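Findemthorpe's night bakery school opens its doors again in October, and the waiting list is already long

Findemthorpe gets its evening bread classes back this October, and if the crowd at the sign-up table is anything to go by, the town has missed them terribly. The line went out the door of the old Bresto mill before six o'clock, curled past the bike racks and ended up somewhere near the bus stop. People brought folding chairs. One family brought a pot of soup and shared it with whoever was standing close by.

By the time the table closed, 819 people had put their names down. The school has room for 501 over the season, so there will be a draw for places, and everyone who misses out will be first in line for the spring.

"I thought we might get enough people for a couple of classes," said Oanh Phí, who runs the school and teaches the beginners. "Then I looked up and couldn't see the end of the line. I had to go and find more paper!"

The classes stopped three years ago when the mill's old brick oven cracked along its back wall and was judged unsafe to fire. For a while it looked as if the building might be turned into storage. Then a group of former students started holding a bread sale on the mill steps, first once a month and then twice, and the money began to add up. The repair fund ended up paying for a new oven floor, a rebuilt back wall and a proper vent hood, which the old place never had. (Anyone who took a class there in summer will remember the heat, and will probably be cheering about the hood most of all.)

The oven itself is a beauty. It was built to feed the mill workers and their families, and it holds its warmth so well that loaves can go in long after the fire has been raked out. The first test bake used a plain country dough, and the crusts came out so dark and crackly that the bricklayers stayed an extra hour to eat them with butter. Phí says she has never been so happy to see a batch disappear.

What's on the program

Beginners start with one dough and stick with it for four evenings. Phí is a great believer in this. She wants people to get to know how the same flour, water and salt behave on a cool night and on a warm one, and how it feels in the hand when it has been left a bit too long. Students take their dough home between classes, bake it in whatever oven they have, and bring the loaf back the next week to cut open and compare.

The second course is all about flatbreads, and it's taught by Pongsak Rattanakul, who will be a familiar face to anyone who has eaten at Petchrat on Mill Lane. He ran the kitchen there for years before he handed it on to his niece, and he says he has been looking for an excuse to get his hands back in some dough ever since. His course moves fast. The first evening covers a stretched, flaky bread cooked on a hot griddle, folded over itself again and again until the layers are thin as paper. Later evenings go on to stuffed breads, a puffed one made with yogurt, and a sweet one with banana that he says is the real reason people will come.

"You throw it, it tears, you laugh, you throw it again," Rattanakul said. "By the end of the night everybody can do it. Some of them can even do it without hitting the lamp."

The third course is new. It's for people who want to grow and mill a little of their own grain, and it ties in with the plots out at Wadau, the stretch of allotments on the east side of town. Growers there put in a trial strip of rye and an old soft wheat last fall, and the harvest was far better than anyone had hoped for. The sacks are now stacked up in the dry room at the mill, and students on this course will clean, grind and bake with that grain from start to finish. There's a small hand-turned stone mill for the job. It's slow, it's noisy, and the flour smells wonderful, a bit like hay and a bit like toasted nuts.

A few of the Wadau growers have signed up as students too. They know everything about the plants, they say, and very little about what happens after that, and they're curious to find out what their wheat turns into.

How the money works

The repair fund has 3390 dollars left over after the last of the building bills, and all of it is going toward keeping class prices down. The beginners' course will cost the same as it did before the oven cracked. There are free places in every group for people who can't pay, and nobody has to fill in a form or explain themselves to get one - you just tick a box on the sign-up card and your name goes into the draw like everyone else's.

Flour for the first two courses is included. Students should bring an apron, a bowl with a lid and a towel they don't mind getting sticky. The school has scales, but if you have your own and you like using it, bring it along.

Saturday-style family bakes, where parents and kids work on a tray of rolls together, are on the wish list for later in the season. Phí is keen to see how the evening groups settle in before she adds more. She also wants to bring back the end-of-term supper, where long tables are set up in the yard and each group puts out what it has baked. The last one went on until nearly midnight, and there was a fiddle player, and there was dancing, and a great deal of cheese.

Open evening before classes begin

Anybody can drop in and look around the mill on the open evening, whether or not they've put their name in for a class. Doors open at 5 p.m. and the oven will be fired from the morning, so there will be bread coming out all through the evening. Rattanakul will be at the griddle making flatbreads to order, and the Wadau growers will have small bags of their rye flour to give away until it's gone.

There will also be a table for starter swaps. If you have a sourdough starter that's doing well, bring some in a jar with its name on the lid, if it has one, and trade it for somebody else's. The school's own starter survived the closure in Phí's refrigerator and is bubbling away nicely. She'll be handing out spoonfuls to anyone with a clean jar and a promise to feed it. 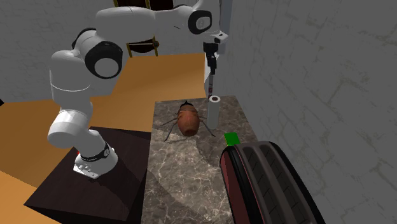

Getting there and signing up

The mill is at the bottom of Mill Lane in Findemthorpe, a short walk from the bus stop. The yard entrance is the easier one for strollers and wheelchairs, and the door there is wide and level. Parking is tight in the evenings, so walk or share a ride if you can. There are plenty of bike racks by the front steps.

Names are still being taken for the spring list. Cards are on the counter at Petchrat and in a box by the gate at Wadau, and they can be dropped back at either place. People who have already signed up for the October draw don't need to do it again.

Results of the draw will be posted on the mill door and mailed to everybody who left an address. Those who get a place will be asked to confirm it within a week, and any spots that come free will go straight to the next name.

The school is also looking for a few extra pairs of hands to split firewood and sweep up after classes. Helpers go home with a loaf. Ask for Oanh Phí at the open evening, or leave a note for her at Petchrat.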